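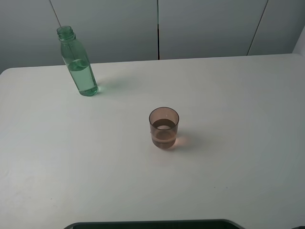
Resolvi beber dois litros de água por dia. O aplicativo, Oltik, diz que minha meta é 2.079 ml. Adoro a precisão de quem nunca me viu na vida.

Primeiro dia: 1.565 ml e 14 idas ao banheiro. O Oltik me deu uma medalha de "quase lá". Não especificou onde.

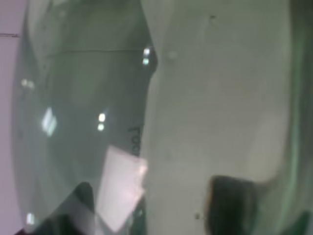

Às três da manhã ele mandou notificação: "que tal um golinho?". Que tal dormir, Oltik.

Café não conta. Perguntei ao suporte. Sopa está "em análise" desde fevereiro. 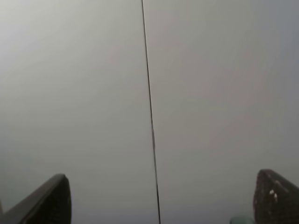
cinza, bem de perto

Minha pele continua igual. Já conheço todos os azulejos do banheiro da firma – tem um trincado perto da pia.
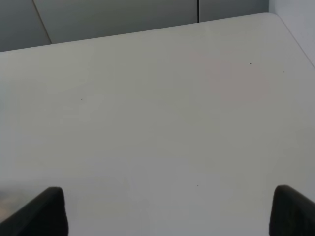 mesa branca com uns pontinhos escuros

Amanhã tento de novo. Ou cancelo a assinatura, que também dá sede.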